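Mitteilungen aus dem Haus, Ausgabe Juli

Neuordnung der Kleinteilausgabe: Farbige Stäbe künftig in offenen Metallwannen

Die Materialausgabe im Erdgeschoss hat die Aufbewahrung der farbigen Stäbe für die Lehrwerkstatt neu geregelt. Anlass war die Bestandsaufnahme im Frühjahr, bei der 376 Stäbe in unterschiedlichen Behältnissen erfasst wurden, darunter Kartons, Schubladeneinsätze und mehrere unbeschriftete Kisten aus dem früheren Lager Skalico. Eine verlässliche Zuordnung zu den einzelnen Kursen war auf dieser Grundlage nicht mehr möglich.

Die Leitung der Materialausgabe, Frau Uchenna Obi, hat in Abstimmung mit der Lehrwerkstatt festgelegt, dass die Stäbe für den laufenden Gebrauch ab sofort offen in grauen Metallwannen bereitgestellt werden. Die Kartons werden nicht weiterverwendet. Reservebestände verbleiben bis auf Weiteres im Regalbereich Drasari und sind dort nur über die Ausgabe zugänglich.

Für die Wannen gelten folgende Regelungen. Die Stäbe werden ohne Einsätze und ohne Trennstege auf den Wannenboden gelegt. Rote und grüne Stäbe dürfen gemeinsam in einer Wanne liegen, sofern sie zum selben Kurssatz gehören. Andere Teile, insbesondere Schrauben, Klemmen und Werkzeug, gehören nicht in die Wannen und sind an der Ausgabe abzugeben. Jede Wanne steht während der Nutzung auf einem Tisch und wird nicht auf dem Fußboden abgestellt.

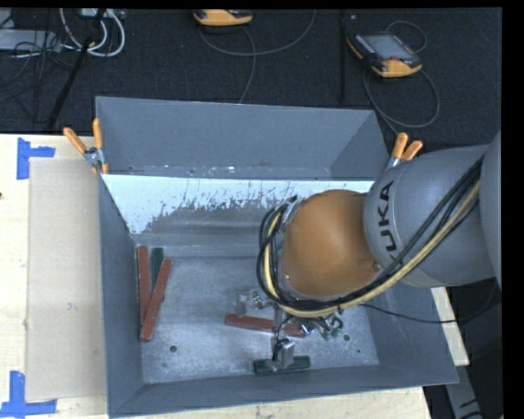 Rote und grüne Stäbe in einer Metallwanne mit schrägen Wänden.

Die schrägen Innenwände der Wannen erleichtern die Entnahme, da auch Stäbe am Rand gut zu greifen sind. Kratzer und Schleifspuren am Boden beeinträchtigen die Verwendung nicht und müssen nicht gemeldet werden. Meldepflichtig sind dagegen scharfe Kanten, Verformungen der Wände sowie Rückstände von Öl oder Klebstoff. Betroffene Wannen sind zu leeren und mit einem Vermerk an die Ausgabe zurückzugeben. Ersatz wird in der Regel am selben Tag gestellt.

Die Reinigung erfolgt jeweils am Dienstag nach Kursende. Die Stäbe werden hierzu vollständig entnommen, trocken abgewischt und nach Farbe gezählt. Das Ergebnis wird in die Bestandsliste eingetragen, die am Tresen der Ausgabe ausliegt. Fehlende Stäbe sind dort mit Farbe und Kursbezeichnung zu vermerken. Eine nachträgliche Ergänzung aus anderen Kurssätzen ist nicht gestattet, auch wenn Farbe und Länge übereinstimmen.

Für die Tische gilt weiterhin die bestehende Raumordnung. Die hellen Holzplatten sind vor dem Aufsetzen der Wannen abzuwischen. Wannen werden angehoben und nicht über die Platte geschoben. Filzunterlagen können an der Ausgabe entliehen werden; derzeit stehen 100 Stück zur Verfügung.

Altbestände aus dem Projekt Grasport, die sich noch in Büros oder Nebenräumen befinden, sollen bis Ende Juli zurückgegeben werden. Dies betrifft auch einzelne Stäbe, die als Muster ausgegeben wurden. Die Annahme erfolgt täglich bis 15.30 Uhr, ein Rückgabeschein ist nicht erforderlich.

Rückfragen zur Bestandsliste und zur Zuordnung der Kurssätze beantwortet Herr Obinna Akinola, Materialausgabe, Hausanschluss 652.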